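Datasets / Textiles / Care and repair
Home Browse Upload Docs Sign in

# Flotutside Mending Log

A plain-text record of clothes repairs, kept by Consuelo Beltrán and now shared as one CSV file. It has 200 rows, one per repair.

## What is in it

Each row gives the type of garment, the fault, the stitch used and the minutes spent. Colours are written as the mender saw them, so "grey-green" and "sage" may mean the same thing.

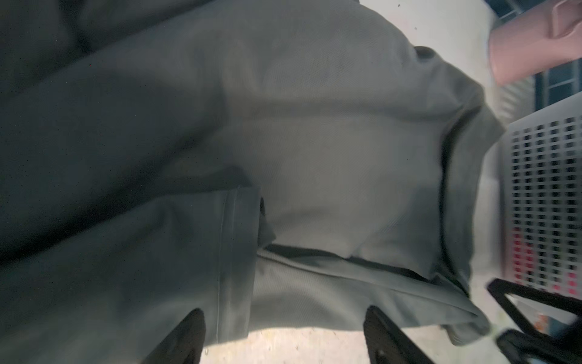
Grey-green fabric with a stitched hem line.

## Columns

- `garment`: shirt, trousers, coat and so on
- `fault`: hole, open seam, dropped hem, worn cuff
- `stitch`: the main stitch only. Pale thread on darker cloth is marked `contrast` in the notes.
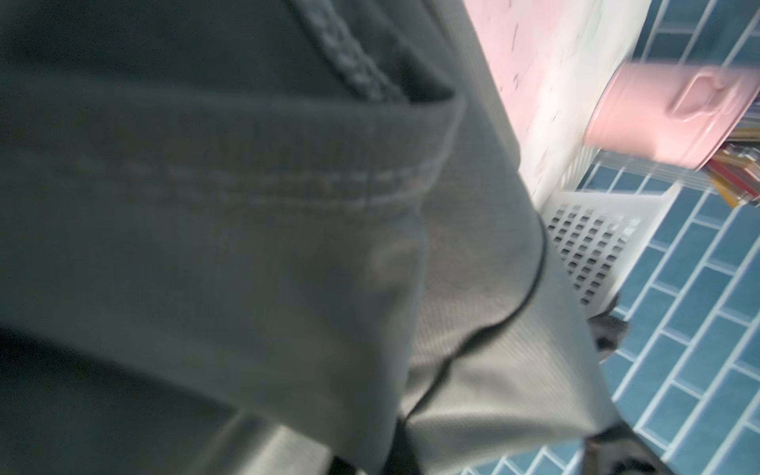 ## Known problems

Rows from November have no times, as the kitchen clock had stopped. Four rows list two faults in one cell, split by a semicolon. The Prorby import script reads these as one fault.

Shirts are over-represented. Most came in with open side seams, and a few were brought back for the same seam after a wash.

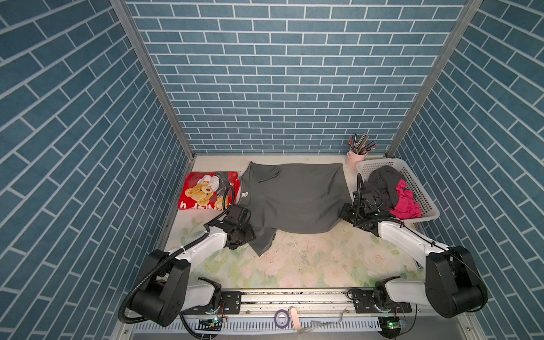
Returned items get a new row with the old number in `prev_id`. If you want one row per garment, drop any row where `prev_id` is filled in.

## Versions

Version 3 merges the Martinelli and Zititz sheets, which used different names for running stitch. Version 4 will add fibre content where the care label could still be read.

## Use

Free to copy and change. Please keep the name of the log with it.

Tags: mending, sewing, clothing, csv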